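Cover the table first

Quick ones this month, mostly about keeping the work table decent. Most of these I do half asleep so forgive the shorthand.

Paper down before anything else. Brown packing paper, the heavy kind, off a big roll. One sheet, as wide as the table will take. Don't piece it together from scraps – crumbs and glue find the gap every time.

Leave a strip of bare table showing along one side. Somewhere for the phone, the coffee, the pencil. I used to cover right up to the edges and kept dragging the whole sheet off with my sleeve.

Wavy edge? Leave it. Or roll the sheet backwards for a minute, then lay it flat again. Tape only if you're sanding.

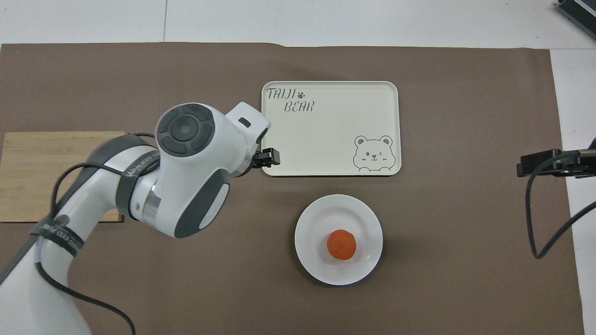

Csizmadia, home and workshop tips editor, Planholm

Cutting board goes on top of the paper, off to the left if you're right handed. Long side facing you. Keeps the middle free for whatever you're putting together.

Light wood boards show everything – beets, turmeric, marker. Coarse salt and half a lemon, rub with the grain, wipe, stand it on edge to dry. Not flat on the paper, it'll stay damp underneath and you get that smell.

Oil the board when it starts to look chalky. Food grade mineral oil, thin coat, leave overnight, wipe off whats left in the morning. Mine gets it every 5 weeks or so, more in December when the heat is on.

One board for food, one for glue and knives. Write on the back of the shop one. Do not trust yourself to remember.

Pushed-together tables: crumbs go down the seam. Old toothbrush, then a barely damp cloth. Do it before the paper goes on, you won't lift it again after.

When you're done, fold the paper in from the corners so the mess stays inside. Carry it to the bin in one go. If it's only a bit dusty, shake it outside and flip it – clean side is good for another round. Oily paper goes in the trash, not teh recycling.

Offcuts: drawer liners, shoe stuffing, wrapping for jars. Keep a few flat under the mat.

Next time, knife blocks and how to get the gunk out of them.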